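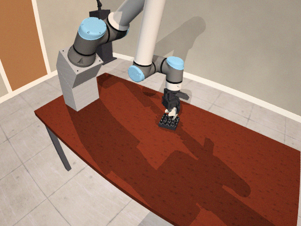 Issue 12, page 2

# Wooden Table Care: Frequently Asked Questions

The Sovero Furniture Care Service answers inquiries from households, schools and offices that own or rent wooden tables. The questions below are those received most often by the Bondudmont office. They apply to indoor tables only. Owners of garden furniture should request the separate leaflet.

**How often should a wooden table be cleaned?**

A table in daily use should be wiped once a day with a soft, slightly damp cloth and dried at once. A table in occasional use may be dusted weekly. Standing water should never be left on the surface, whatever the finish.

**Which cleaning products are suitable?**

Mild dish soap diluted in lukewarm water is suitable for most sealed surfaces. Products containing ammonia or bleach should not be used. Oiled tables should be cleaned with the soap supplied for oiled wood.

**How can I tell whether my table is oiled or lacquered?**

Place one drop of water on the underside of the top and wait 20 minutes. If the drop leaves a dark spot, the wood is probably oiled, waxed or unfinished. If it stays on the surface and leaves no mark, the wood is probably lacquered. Customers who remain unsure may bring a drawer or loose leaf to the service desk for inspection.

**When should an oiled table be oiled again?**

Most oiled tables need a new coat every 12 months. Tables placed near a radiator or a south-facing window may need one sooner. Apply a thin coat along the grain, wait for the period stated on the can, and remove all excess with a clean cloth.

Cloths used with oil can catch fire without a flame. Lay them flat outdoors to dry, or soak them in water and store them in a closed metal container until disposal.

**Can white rings be removed?**

A white ring usually means that moisture is held in the finish. It often fades after several days in a dry room. If it remains, contact the service before using any abrasive. Black marks lie deeper in the wood and generally require sanding.

**My tabletop has changed color. Is this a defect?**

No. Wood changes color with exposure to light. Cherry darkens, while walnut becomes lighter. Lamps and table mats should be moved from time to time during the first year. Color change is not covered by the Kirui Care Plan.

**What does the Kirui Care Plan cover?**

The plan covers loose joints, split tops and failed finishes on tables registered with the service. It does not cover scratches, burns, or damage caused by moving. One home visit is included each year; further visits are charged at 70 dollars each.

**How do I arrange a visit?**

Requests may be made by telephone or at the Wasterano desk between 9 a.m. and 4 p.m. Please have the registration number ready. It is printed on the label fixed to the underside of the table. Visits requested in October are subject to a longer wait.

**Must the table be cleared before the visit?**

Yes. Customers are asked to clear the top and to leave enough space for the technician to work on all sides.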